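Progress Report: Comparison of Hand-Held Grippers for Household Manipulation Data
Submitted to the Durnine Fund, 24 September 2022

This report covers the second period of the Viltell project. The work compares two hand-held grippers, one with blue mesh-padded fingers and one with plain molded fingers, as tools for recording manipulation in lived-in rooms. The choice of finger will determine the build ordered for the remaining sites.

Recording began in August at the Gevavano residence. The agreed target for the period was 2000 accepted recordings per gripper. The combined total stands at 3593, which leaves the plain-finger series short of its target. The shortfall follows from a stoppage while replacement bolts for the finger mounts were on order. The missing recordings have been placed first in the schedule for the next period.

Operators work with ordinary objects in the rooms as they find them. Tasks include lifting small items out of open containers, moving bottles, and placing packets on a marked mat. Container tasks were added at the request of the Fund's technical reviewer, who asked for cases in which the object lies in liquid and must be reached between the walls of a box. 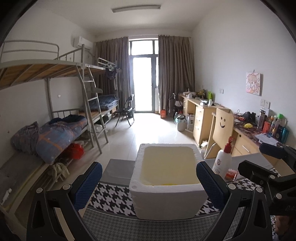

Figure 1. Padded gripper at the styrofoam box, dormitory room, Gevavano residence.

The padded fingers held small smooth objects more reliably than the plain ones, and operators reported less need to squeeze hard. Their disadvantage is width. In narrow containers the padding touched the walls before the fingers had closed, and 165 recordings were rejected for this reason. The plain fingers entered narrow containers without difficulty but dropped light objects more often.

The wrist camera was kept at one setting for both grippers. Daylight from the glass door at the end of the room affected exposure in some sessions. Chettiar, which supplies the camera mounts, has proposed a steeper mounting angle. A sample mount has been received and will be tested before any change is made to the approved design.

Spending remains within the approved budget. One transfer is requested, from travel to consumables, to cover 22 additional sets of finger pads. The pads wear at the tip and are now replaced on a fixed schedule.

In the next period the project will complete the plain-finger series, test a narrower pad, and begin work at the second residence once access has been confirmed in writing.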